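Studeda shows off its stitching robot, with plenty of fine print

Studeda opened its Trulotbridge lab to visitors on 14th March, and the main draw was a pair of robot arms sewing up a cut. The company calls the system Tanui and says it will one day close simple wounds with little help from a surgeon. What visitors got was slower and more modest than the flyer had promised.

The flyer said "autonomous suturing, live." The program handed out at the door said "supervised autonomy." Godfrey Waweru, who ran the demonstration, used a third phrase, "shared control," and took a while to explain it. Software plans each stitch and moves the arms, he said, and an engineer at a console can stop it or take over at any point. Asked how often the engineer had taken over that morning, he said the logs had not been gone through yet.
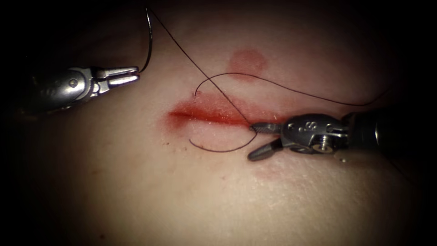 Tanui's two instruments and a black suture thread at the cut during the open day in Trulotbridge.

The first session was due to last 13 minutes and ran well past that. Visitors stood behind a rope and watched on a wall screen. The arms would move, stop for a long stretch, then move again. A few people near the back drifted off to the coffee table before the first knot.

Thread is the hard part, Waweru said. A needle is stiff and goes where it is pushed, but thread slides, loops and catches, and software has a poor idea of where it will end up next. That was the most useful thing said all day, and it did not appear anywhere in the printed material.

Studeda's handout gives a figure of 948 stitches placed by Tanui in lab trials. It does not say how many of those were finished without a person stepping in, how many had to be redone, or how long a stitch takes compared with a trained hand. Mwanaisha Odera, who answered questions for the company, said a fuller report would come out in June. She would not say whether outside reviewers would see it first.

Nor was there a clear answer on money. Brillis, which makes training equipment for hospitals, has paid for part of the work, and Odera confirmed that it has first call on any product. She described talk of operating rooms as "a long way down the road" and said teaching labs were the likelier first customer. The flyer had put a hospital bed on its front page.
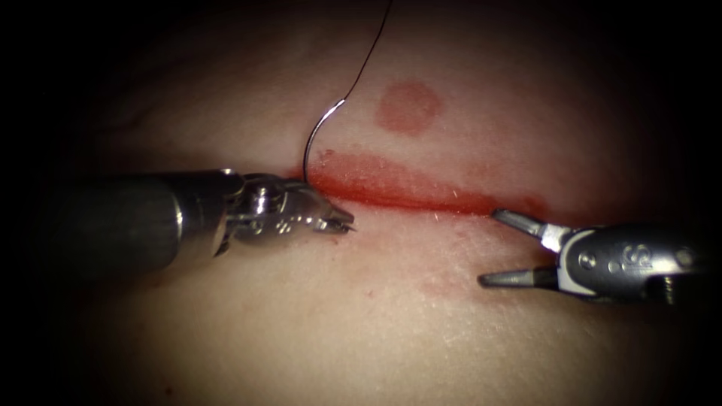
One visitor, a retired nurse, asked during the question period why anyone would want a machine for a job that a second-year resident learns in a few weeks, and said she would be more impressed if it could tell a clean wound from one that ought to be left open. Waweru said Tanui does not make that call and is not being built to.

He was open about other limits too. The system has been tried on straight cuts only. It has no plan for a patient who moves or breathes hard, and a lighting change can be enough to make it stop and ask for help.

The lab took bookings for 300 visitors across 9 sessions, and Odera said every slot had been filled. A second open day is planned once the June report is out. Studeda has not said whether visitors will be shown the takeover logs.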